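Wellumdale Bead and Wire Guild
Minutes, February 13, 2025, back room of the Mistmont library

Minutes taken by Colin Lockwood, who was last to sit down.

Present: 14 members. Apologies from the two who are still untangling the January chain project.

Previous minutes: approved, after the word "solder" was spelled three ways and one was picked.

Money: we hold 113 dollars. The Lightfoot kiln remains on the wish list, where it has lived long enough to vote.

Bead inventory: the shared seed beads have been counted. There are 3,544. Motion to never do this again passed without discussion.

Spring sale: table fee is 10 dollars each. Long debate on whether earrings on cards sell better than earrings on a branch. The branch faction has a branch. It will be brought to the next meeting and looked at.

Cikico clasps: the new magnetic ones are strong. Two members reported bracelets attaching themselves to the refrigerator. Agreed to use the smaller size for anything worn near a kitchen.

Show and tell: ran long. Wire wrapping was praised, and one brooch was described as "brave."
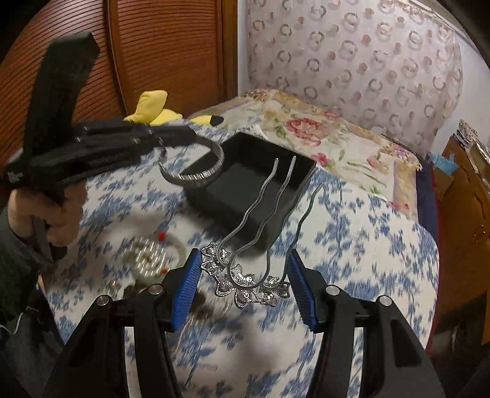
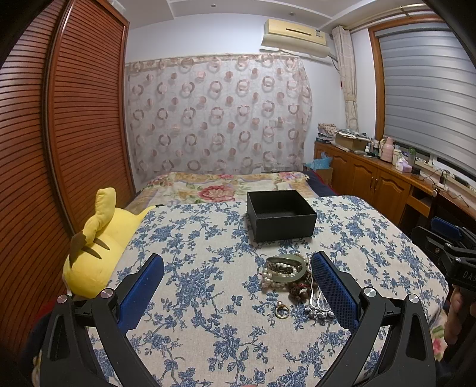

Workshop: knotting between pearls, to be taught on silk thread. Bring your own tweezers. The guild tweezers have gone home with someone and we would like them back, no questions, though there will be looks.

Other business: request for better lamps. Colin to ask the library. Colin also asked last February.

Closed when the cookies ran out. Next meeting same room, branch permitting.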